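Tollano folding stadium seat, two seasons in

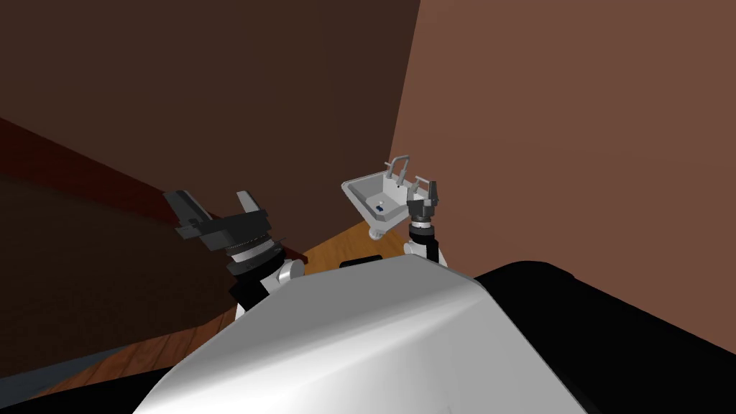

I bought the Tollano before last season for the east terrace at Carroll Park, where the benches are bare aluminum and the row pitch is tight. It cost 199 with the carry strap. Jagadeesh Lobo has the cheaper Cutov in the next place along, so I have had a fair comparison every other Saturday.

Weight is 2 kg. The base hooks under the bench lip with a sprung clamp that holds well on flat planks and poorly on rounded ones. At the Clillach ground, where the planks are rounded, it slid sideways whenever I stood up.

The back reclines to three positions. Only the upright one is usable in a full row – the other two put you in the lap of whoever is behind. Padding is firm and has lost around a quarter of its thickness at the front edge. The Cutov is softer but went flat by December.

The cover zips off for washing. The zipper pull broke in the first month and I replaced it with a key ring.

Gate staff at Carroll Park let it in folded. Some grounds ban seats with metal frames, so check before you travel.

Clamp: good on flat benches. Padding: acceptable. Strap: too short over a winter coat.

Ajith Menon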